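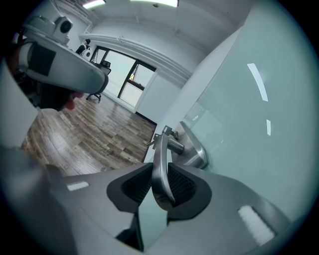 Last modified: December, by H. Vaher

Workshop Build Notes, Part 4: Lever handles and the hand-held gripper

These notes go with the fourth evening of the build course at the Lidinach shared workshop. They assume that you have a working gripper body from Part 3, with the finger fitted and both pad housings screwed down. If your finger still rocks in its seat, go back to Part 3, section 2, before doing anything on a door.

1. The task

A lever handle has to be turned through an angle and then pulled or pushed with the door. The two motions overlap. A person does this without noticing the change from one to the other, but a recording made with the hand-held tool has to contain both, in order, with the contact visible throughout.

We use the glass door and its chrome lever for this part. Glass is awkward for two reasons. It throws back reflections of the ceiling lights, which move across the panel as the tool moves, and its pale surface gives the tracking software very few points to hold on to. The floor planks and the far window do most of that work, so keep them in view during the approach.

2. Geometry of the contact

Treat the handle as a rigid bar of length L turning about the centre of the rose plate. For a force F applied at distance r from that centre, and at right angles to the bar, the turning moment is

M = F r

If the force is applied at an angle a to the bar, this becomes

M = F r sin a

The curved finger is meant to keep a near 90 degrees over the useful part of the stroke. It does this only if the finger meets the lever near its free end. With r = 80 mm and F = 4 N the moment is 0.32 N m, too little for most sprung latches. With the same r and F = 20 N it is 1.6 N m, which will move a light one. Work out the figure for your own latch before printing a new finger. A luggage scale hooked over the lever is accurate enough.

Contact close to the rose plate needs a much larger force for the same moment, and the finger will bend before the latch moves. Gumaro's second finger failed in this way. The bend was at the root, where the strip leaves the body.

3. Finger and pads

The finger is a polished metal strip, bent cold over a former. Do not heat it. Check the curve against the paper template and correct by hand.

The pads sit either side of the finger in their black housings. For lever work they should not touch the handle during the turn. They come into use if you close on the bar afterwards to pull the door. Leave enough clearance for the bar to pass between finger and pad without scraping – if it scrapes, file the housing and leave the finger alone.

4. Camera and view

The camera lens is very wide, and the image is a circle with black outside it. Straight edges near the rim come out strongly bent. Calibration is covered in Part 2 and is not repeated here, but note the following.

Exposure: set manually. A bright window at the far end of the room will otherwise pull the exposure down each time the tool swings towards it.

Frame rate: leave at the value in the course settings file.

Storage: a full evening fills the card if old takes are left on it. Copy to the Brulus machine and clear the card before starting.

5. Procedure

Start with the tool at chest height, an arm's length from the handle. Hold still until the tracking light settles.

Approach from the free end of the lever. Reduce speed over the last 200 mm.

Make contact on the upper side of the bar. Pause briefly.

Turn until the latch clears. The wrist should follow the arc of the handle; pressing straight down makes the finger slide towards the rose plate.

Move the door a hand's width, return it, and let the handle rise with the finger still touching.

Withdraw along the line of approach.

Work in pairs if a second device is in use, and agree beforehand who has the door. Marin Tomić keeps the list of door slots.

6. Common faults

Finger slips off the end of the lever: contact too far out, or the curve has opened up. Check against the template.

Track jumps during the turn: the view is mostly glass. Tilt the tool so that more of the floor is included.

Time stamps drift between devices: restart both and sync again. Bình Lưu's script reports the offset; anything above 4 ms should be redone.

7. For next time

Bring one complete take, trimmed, with the contact and release times marked. Measure r from the recording and from the door itself, and state the difference. Rakiya Eze will go over the results before Part 5, which deals with round knobs. The Nakitz wrist adapter is needed for that part and must be printed beforehand (roughly 4000 layers at the fine setting, so use the coarse one).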